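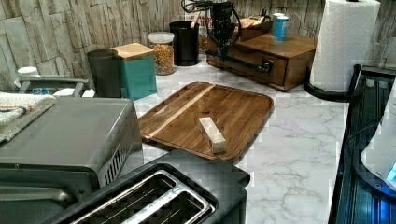 **Can a machine put the kitchen away yet?**
Project report, second-year option in Practical Automation
Submitted 2023-05-08

## 1. What we set out to do

Our group was asked to pick a claim made about home robots and test it. We picked the one in the Latitano brochure handed out at the careers fair, which says that "everyday kitchen tidying is now within reach of a single arm". None of us believed it, and I should say so at the start, as it probably coloured how we marked.

We did not try to build anything. The arm, the gripper and the control software (called Cardoso) belong to the department, and the settings we used were the ones the previous group left behind. Our part was to choose the chores, write down what counted as done, and run them.

## 2. The chores

We wanted jobs that a ten-year-old would do without being told how. In the end we kept five:

- pick up a small wooden block from a chopping board and set it down on the counter
- open a drawer by its handle
- shut the same drawer
- move a can from the top of a cabinet to the counter
- fold a tea towel in half

Each chore was tried 40 times, which makes 200 tries in all. A try was stopped after 30 seconds. Two of us thought this was mean. My view is that anyone who needs longer than that to shut a drawer should be doing something else.

We left the kitchen furnished. The brochure pictures show a bare white worktop, and we have yet to meet a household that owns one. A real counter has a toaster on it, a cereal jar, a dish rack, kitchen roll, and things on top of other things. Clearing all that away first is most of the chore, so a machine that needs it cleared has been let off the hard part.

## 3. What happened

The block was the best of the lot. The arm managed it on most tries, and when it failed it was nearly always from coming in at the wrong angle. If the block lay square to the board the grip was clean. Turned a little, the fingers tended to catch a corner and push the block along the wood. The raised rim of the board then stopped it, and twice the arm went on pushing until someone pressed the stop button.

Shutting the drawer went well too, but I don't think it should count for much. You can shut a drawer by leaning on it.

Opening it was a different matter. The gripper had to get hold of the handle and pull in a straight line, and the pull wandered. When it did, the whole cabinet slid forward with the drawer still closed. We marked these as failures. One member of the group argued for half marks on the grounds that the handle had been gripped correctly, and lost the vote.

The can was moved less than half the time. It stood close to other things, and the software seemed to treat the neighbours as part of the can.

The towel was never folded. It was picked up, carried and dropped, sometimes in a shape that was flatter than before.

## 4. Is that good or bad?

We compared notes with the group working on shelf stacking at the Culton shop-floor lab. Their results were better than ours, and they had boxes of one size, on marked shelves, under fixed lights. I take this to mean that a shop can be arranged to suit a machine if the owner will pay for it. I can't see people doing the same at home for the sake of a block and a drawer.

There is also the matter of who does the resetting. After every try one of us put the objects back, checked the board hadn't moved and started the next run. That person could have tidied the kitchen several times over. The Jokonness paper on our reading list reports success rates without mentioning resets at all, and we think it should have.

In fairness, the arm didn't break anything, and it was as patient at the end of the day as at the beginning. We were not.

## 5. Weak points of this report

- We tested one arm with one set of settings. A newer one may do better.
- The same people chose the chores and marked them.
- We only used daylight hours, so we can't say anything about how it copes in a dim kitchen.
- The time limit was our own choice. We would try a longer one for the towel, though I doubt it would help.

The repeat runs are booked for June, with the drawer cabinet screwed down for half of them.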